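Visita a la terminal de gas de Skerkberg

La jornada de puertas abiertas empezó a las 11 en el edificio de control. Wolliren, la empresa que gestiona la terminal, repartió cascos y un plano del recinto. El muelle tiene 700 metros y admite un solo metanero a la vez.

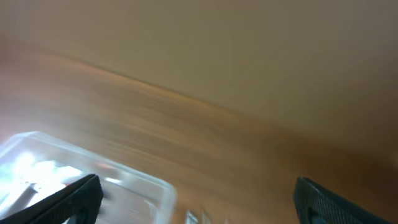
Después fuimos en autobús hasta los tanques. Según el guía, el gas sale hacia la red por el gasoducto Trilleo y el 80 % se contrata a largo plazo. Preguntamos por las tarifas de acceso y nos remitieron a la web. La visita terminó a la una, junto a la estación de medida.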